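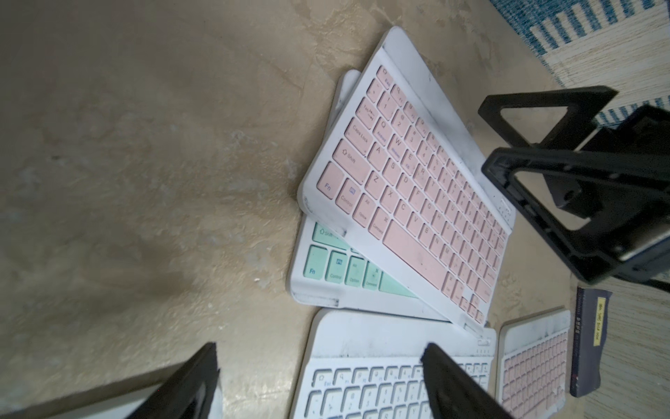 Typing slow so I actually stick with it: a thread on learning to write every day (1/10)

I signed up for a writing challenge in November. 500 words a day, any subject, and you post your total on the Trekville boards before midnight. I had never finished anything longer than a birthday card. So here's how it went, in case you're thinking of doing the next one!

2/10
Week one was a joke. I wrote my first four entries in one sitting on the couch and felt like a genius (I had a whole plot! a ferry captain! a stolen map!). Then I missed two days in a row and had to make up a thousand words on a work night. Do not recommend.

3/10
What got me going again was moving it to the morning. Coffee, 22 minutes on the kitchen timer, no phone. Why 22? The timer sticks at 25 and I got tired of fighting it. Some mornings I'd get most of my words in before it rang. Other mornings I wrote the same sentence over and over and ate toast.

4/10
My story is set in a made-up port town called Majali, and I spent WAY too long on the map. I know which bakery opens first. I know where the ferry docks in winter. None of this is in the book. I regret nothing, I love that bakery.

5/10
People keep asking what app I use. I tried Erkeo for a while and liked the plain white page, but I kept fiddling with the fonts, so I went back to a boring text file. One file per day, named by the date. Ugly, works great.

6/10
Big lesson for me was leaving the bad parts alone. I used to fix every paragraph before starting the next one, and I'd end the night with one very shiny paragraph. Now I type XX wherever I'm stuck and keep moving. There are a lot of XXs in this draft, you guys.

7/10
Shout-out to my little group on the boards. We called ourselves the Zulus (we were the last group on the alphabetical list) and we checked in every night, even if the check-in was just "zero words, watched a baking show." It helped so much knowing they'd see my total.

8/10
Stuff I'd skip next time: the fancy notebook, the writing playlist, reading 3 books about how to write a book. I could have written a chapter in the time it took me to pick songs for the playlist.

9/10
It's December 2019 now and the draft has a beginning, a kind of swampy middle, and an ending I'm still arguing with. The ferry captain changed her mind about the map and I have to go back and fix everything before that. Ugh. But also, fun?

10/10
If you did the challenge too, tell me your setting and your worst sentence. Mine is "The fog was foggy that night, as fog is." It's staying in until the second draft.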